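The bins are not working

17th July

Every household has a place where objects go when they have stopped belonging to a room but haven't yet been sentenced. For years ours was the bottom of the stairs. Then it was the chair on the landing, until somebody wanted to sit on it. Since June it has been two grey bins, which I bought because I'd read an article.

I won't link to the article. It was one of those with a lot of white shelving in it and a woman holding a mug she clearly wasn't drinking from. The gist was that you get yourself some plain, open-topped containers, you go through the house putting in anything that hasn't got a home, and at the end of the week you empty them and feel like a new person. I have now been doing this for several weeks and I feel like the same person with bins.

The bins came from Saso, the storage place on the Gavville road, where a bin costs more if it is plain. There were cheerful ones with lids and wheels for half the price. I walked past those. I wanted the sort of grey that suggests I have opinions about architecture. The man on the till asked if I wanted the matching lids, and I said no, the article was very firm about lids. A lid is how you end up with something you haven't looked at in 13 years.

He had the face of a man who had seen people come back for lids.

The first week went well, in the way that first weeks do. I filled one bin from the sitting room alone. Batteries of unknown health, a Seidel kitchen timer that only does minutes ending in five, one glove, the instructions for a tent we gave away. I put the bin on the table at the end of the week, as directed, and sorted the lot in half an hour. Some to the charity shop, some to the tip, the timer back in the drawer because I couldn't face the conversation.

The second week I discovered the flaw in the method, which is that an open bin is an invitation. People stop asking themselves where a thing goes. They hold it over the bin and let go. By midweek mine contained a bicycle bell, a jar of buttons and half a sandwich bag of gravel, and I live with adults.
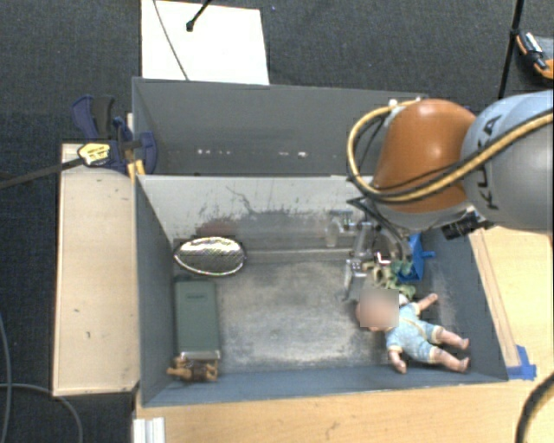
So I made a rule about categories. One bin would be for things that needed deciding and the other for things that had been decided and were only waiting for a lift. This lasted until I noticed that I was moving objects from the first bin to the second and then, a day or so later, back again. I believe this is called a workflow.

Toys are the worst. You'd think they would be easy in a house where the youngest resident is old enough to have a pension forecast, but toys hang about. They come down from the loft in a box marked DIVDALE, after the cottage we rented years ago, and when you open it there is nothing from Divdale in there at all. It's farm animals, three-quarters of a jigsaw, and dolls. I can be ruthless with a jigsaw. I once put a whole dinner service in the car without a backward glance. A doll is different. You can't put one in a bin without feeling that you ought to have supported its head.

I've tried being businesslike. You lay it down on its back, you straighten its clothes, you tell yourself it's going to a good home. Then you go off to make a cup of tea, and when you come back it has both arms flung out like somebody who has had bad news by post. I have rearranged a doll's limbs so that it would look more comfortable while waiting to be thrown out. I'm not proud of it, but I did it twice.

Small cups are the other problem. I don't know where they come from. Measuring cups off the tops of medicine bottles, cups from picnic sets, cups that were once the lid of some other cup. They weigh nothing, they take up no room, and every single one of them might be useful for paint. I haven't painted anything since we moved in. I'd put our holdings at 300 if you pressed me, and each time I clear them out there's another standing at the back, very quietly, hoping to be overlooked.

The article says to hold each object and ask what it does for you. I have tried this too. The trouble is that most of my belongings, asked directly, turn out to have quite good answers — the button jar in particular put up a stirring defence.

Anyway, the present system is as follows. Bins on the table on the last evening of the week, never on the floor, where they become furniture. Nothing stays for more than 3 weeks. Anything with a face goes on top, so that nobody has to dig down and meet it by surprise. Gravel goes outside, and whoever brought it in knows who they are.

I did go back to Saso last week, as it happens, for a couple of hooks. Different man on the till. He scanned the hooks, looked at my loyalty card, which has somehow got 2553 points on it, and told me that would cover most of a pair of lids.

They're in the hall. I haven't taken the wrapping off yet. At the moment the bicycle bell is sitting on them.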